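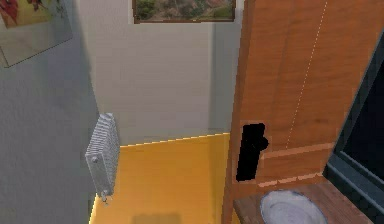

4. Installing and licensing the Brekside font family

4.1 What is in the package

The Brekside download is a single compressed folder. It holds the desktop fonts in OTF format, the web fonts in WOFF2 format, a licence file and a PDF specimen. The variable version is kept in its own subfolder, named VF, and should not be installed alongside the static version.

The static family has seven weights, each with a matching italic. Brekside was drawn by Marina Lambrakis, with Greek and Cyrillic by Botond Kelemen. Kerning for the Cyrillic set was revised in the April release. Documents set with an older copy may reflow when the new files are installed.

4.2 Before you start

Close all programs that use fonts. Most layout programs read the font list once, when they open, and will not see a change made while they are running.

If an earlier release of Brekside is present, remove it first. Two releases with the same internal family name will conflict, and the system may choose between them without warning.

Caution: Removing a font does not remove it from documents that call for it. Until the new files are in place, those documents will open with a substitute face. Do not save them in this state.

4.3 Installing with Jidix

Jidix is the font manager supplied with a studio licence. If you hold a desktop licence only, go to 4.4.

1. Open Jidix and sign in with the address used for the order.

2. Choose Library, then Add Family. Select the unpacked folder, not the compressed one.

3. Wait for the check to finish. Files that fail are marked with a grey triangle and are left out of the library. The usual cause is an incomplete download.

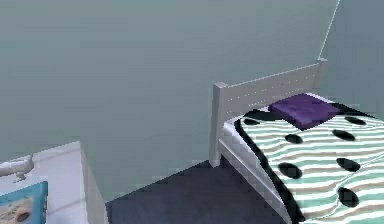
4. Tick the weights you need. Unticked weights stay in the library but are not passed to other programs.

5. Choose Activate. To have the fonts switched on each time the computer starts, set Activation to Permanent. The default is Session, and fonts activated this way are switched off when you log out.

6. Open your layout program and look for Brekside in the font menu. Italics are grouped under their upright weight.

Note: A studio licence covers 30 seats. A computer that has not connected to the Jidix server for 90 days gives up its seat automatically. The fonts remain in its library but cannot be activated until it connects again.

4.4 Installing by hand

1. Unpack the folder to a local drive. Installing straight from a network drive is not supported.

2. Open the Static subfolder and select the OTF files.

3. On Windows, right-click the selection and choose Install for all users. You will need an administrator account. On a Mac, open Font Book, choose Add Fonts and point it to the subfolder.

4. Restart any program that was open during the installation.

If the family appears twice in the menu, an earlier copy is still present. Windows keeps fonts installed for a single user in a different folder from those installed for all users, and both should be checked.

4.5 Switching on OpenType features

The default figures are proportional and old-style. They suit running text but will not line up in columns. For price lists and tables, select Tabular Lining in the OpenType panel of your program.

Stylistic Set 3 replaces the two-storey a and g with single-storey forms. It applies to both upright and italic. In Greek text the set has no effect. 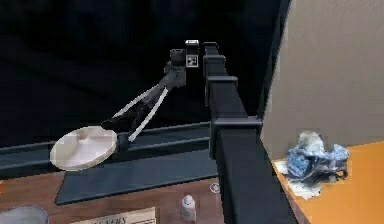

Small capitals are included in all weights except Hairline. If a program is asked for small capitals in Hairline it will usually shrink the full capitals, and the strokes will print too thin. Use Light for this purpose.

Discretionary ligatures are off by default. Leave them off in letterspaced text, as the joined pairs do not open up with the surrounding letters.

4.6 Sending files to a printer

The licence allows you to embed Brekside in a PDF. It does not allow the font files themselves to be passed to a printer who has no licence. Where the printer asks for open files, convert the text to outlines in a copy of the document and send the copy.

Caution: Text converted to outlines cannot be edited or searched. Keep the original.

Overlapping strokes may show as white patches when the variable version is converted to outlines. Use the static version for this work, or merge the shapes after conversion.

4.7 Related families

Darko and Clarnus are licensed separately and have their own installation files. Their web fonts are covered in section 5.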